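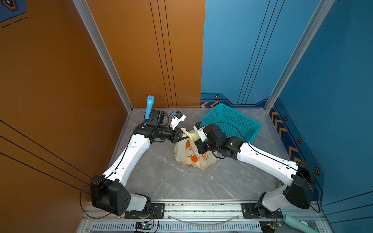

Two arms, one bag: the Fullska cell at work during the Fesau open day.

FESAU OPENS ITS WORKSHOP DOORS FOR A DAY OF ROBOTS, QUESTIONS AND FAR TOO MUCH COFFEE

For immediate release

Drendholm, September – I have been writing the news for Fesau for a while now, and I usually get to tell you about a new office or a new catalog. This one is a lot more fun! We opened our Drendholm workshop to the public from 10 in the morning until late afternoon, and 73 people came through the door to watch our two-armed Fullska cell handle bags, baskets and other everyday stuff.

If you have never been to our place, it's the low brick building behind the bus depot, and the sign is still on order (go in by the side door, everyone does). We had school groups in the morning, a few families at lunchtime and then people from packing firms and food shops for the rest of the day. Our partners at Ziółkowski, who help us with the cell's control software, drove over to answer the harder questions and stayed to the end.

Fullska is our project on handling soft things. A rigid box keeps its shape when you pick it up. A plastic bag folds, slides and sags, and the next time you reach for it, it looks like a different bag. That's why so much packing work is still done by hand, and it's what we have spent most of this year on. We wanted visitors to see it on ordinary objects, so we used a fruit-print carrier bag and a plastic basket, the kind of things you would find in any kitchen.

Each demonstration ran for a few minutes, with one of us standing by to talk people through it. I took the two o'clock slot myself and had a great time, even though I got asked about torque and had to wave at an engineer for help. People stood much closer than I expected, and the kids wanted to know if the arms had names. They don't, but we now have a sheet of suggestions on the office wall and some of them are very good.

The arms carry small cameras up near the grippers, and those were a big hit. From that close a bag is nearly all wrinkles, and several visitors told me they had never thought about how much there is to look at before you even decide where to grab.

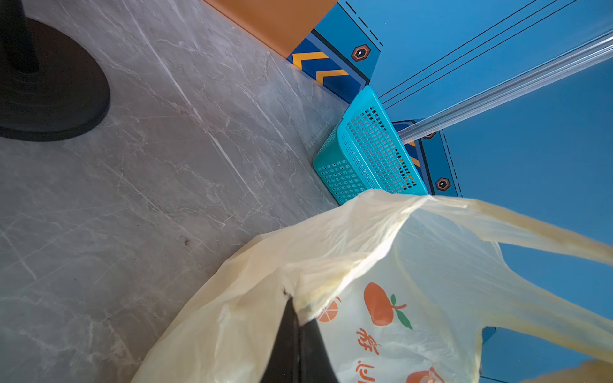 Can a small business bring its own items to try in the cell?
Small businesses are welcome to book a trial session with us, and they can bring up to 2 items per visit, as long as nothing is sharp, hot or leaking.

We got that one all day long, from a bakery, from a garden center and from a very patient man who sells knitting yarn by mail. The booking form is on our website under Visits, and we try to answer within the week. If we already know that your item is a bad fit for the grippers, we'll tell you before you make the trip.

The other thing everybody asked about was practice. Before the open day the team had logged 2,331 handling attempts in the Fullska cell, and we put that number on a poster by the entrance. Those are attempts, good and bad together, and we were happy to talk about the bad ones too. A grip that lands a little too high on a bag can go wrong in a surprising number of ways – I have watched plenty of them over my lunch.

Baskets sound easy by comparison, but they come with their own headaches. There's a rim to clear, there are walls to stay away from, and whatever goes in has to be let go at a sensible height.

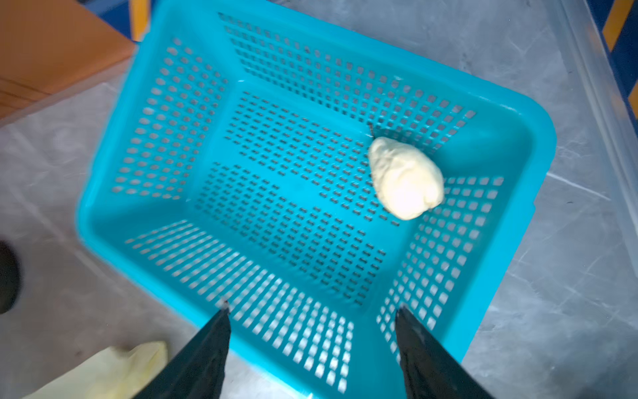

Our engineers spent a good part of the afternoon on exactly that with the packing people, and the talk went on long after the coffee ran out. How wide should the fingers open near a rim? How slow is too slow when there's a person waiting at the next station? I wrote down as much as I could follow, and a longer set of notes will go up on the project page once Ziółkowski has checked my spelling of the technical bits.

As for what comes next, we are planning a second open day in the spring, with longer demonstrations and a quieter hour first thing for anyone who prefers a smaller crowd. We'd also like to have more chairs. School groups can already ask for a place, and teachers get a short worksheet to use in class beforehand.

A big thank you to everyone who came out to Drendholm, and to the neighbors who let us borrow their parking lot.

About Fesau
Fesau builds and tests robot workcells for packing and sorting in Drendholm. Fullska is its project on the handling of bags and other soft goods, run together with Ziółkowski.

Press contact
Fesau press desk, Drendholm. Requests for interviews and workshop visits can be sent through the contact form on our website. We answer the phone from 9 to 4.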